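The Little Green Packet on My Kitchen Table
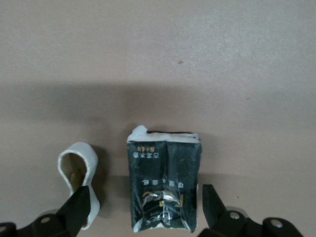 I have carried pocket tissues in every bag I've owned since I was nine, and I can tell you which bag they were in by how they came out of it. Flat and square from the tote. Bent like a taco from the back pocket of my jeans. And from the bottom of the big canvas thing I take to work, so creased and beaten that the wrapper has a fold down the middle like a paperback spine.

My mother trained me. We never left the house in Kotbridge without a packet for her, a packet for me, and one in the glove compartment that was not to be touched. She called it the car packet and she meant it. I once opened it for a nosebleed and still heard about it at my own wedding.

So when everybody I know started cleaning out their purses this spring (what else were we going to do with them?), I tipped mine onto the kitchen table and found I had become her. Receipts, a bus card, three lip balms, and tissues, tissues, tissues! Some I'd bought. Plenty I had no memory of. A few had Chinese writing on them, and those I could explain, at least in general terms: I have a friend named Qianru Luo.

Qianru and I met in line at the Wiritz post office, when I sneezed and she handed me a packet over her shoulder without turning all the way around. That was it, we've been friends ever since. She grew up in a family where you simply did not go out without paper. Little restaurants didn't always put napkins on the table, restrooms didn't always have a roll, and a person with tissues was a person people liked to sit next to. She still buys them by the bundle and gives them away by the handful, and when she comes over for dinner she brings fruit and, tucked in beside the fruit, tissues.

"You don't count them," she told me when I tried to give some back. "You just have them."

She's picky, though, and she has made me picky. She likes a dark wrapper, which doesn't show the grime from the bottom of a bag. She likes a tissue you can use on a wet table without it turning to crumbs. And she can't stand the scented ones, which she says make a cold smell like a taxi. I used to buy the minty kind from the rack at Amarasinghe, our corner grocery, and I've been shamed out of it completely.

I wanted a second opinion, so I called Efren Quiambao, who ran the counter at a drugstore called Ponovex for most of my adult life and has sold more tissues than anyone I can think of. He was delighted. Nobody had ever asked him about it before, and he had thoughts.

The first was about opening them. People rip, he said. They get a fingernail under the wrapper wherever it will go, tear off a corner, and then the whole packet is doomed, with tissues working their way out and picking up lint. He opens his slowly and only as far as he needs to get two fingers in. I tried it while we were on the phone and tore it anyway.

His second was that folks should keep them near the register. "Wallet comes out, tissues fall out, now they're on my counter," he said, and he kept a shoebox back there for all the strays. At one point he tallied up every packet he sold in a year, out of pure curiosity, and got 2,138. Most of them went in May, when the trees around Wiritz let loose and half the town walks around with pink eyes. He sold them for 79 cents and never raised the price while he was there, a fact he mentioned twice.

I asked him whether he used the nice soft boxed kind at home. There was a long pause. "Pockets," he said. "Even in the house."

I get that! A box of tissues is furniture. It sits on the nightstand and waits for you to be sick. A packet comes along with you, and it gets used for everything except noses. This past month mine have wiped down a park bench, wrapped half a cookie, cleaned my glasses (don't tell the eye doctor), leveled a wobbly café table, and served as a bookmark in a mystery I didn't finish. I wrote a phone number on one and it tore at the last digit, so if you are the man with the free bookshelf, please get in touch again.

Anyway, the purse project. I did sort everything, eventually. The receipts went into the recycling, the lip balms went down to one, and I lined up the packets on the table and went through them. The rule I settled on was that anything sealed goes back in circulation, and anything open stays in the kitchen drawer next to the dish towels and gets used up first. The sad linty singles got one last job on the windowsills.

The sealed ones are spread around now: one in each coat, one in the bike basket, one in the tote. Qianru came by to stand on the porch and chat, and I held up my newly tidy bag to show her. She looked in, nodded, and dropped in 2 more.

And yes, there's one in the glove compartment. My daughter asked if she could have it the other day, for some emergency involving a popsicle, and I heard myself say, "Not that one, that's the car packet." She gave me the same look I used to give my mother. Then I handed her one from my pocket.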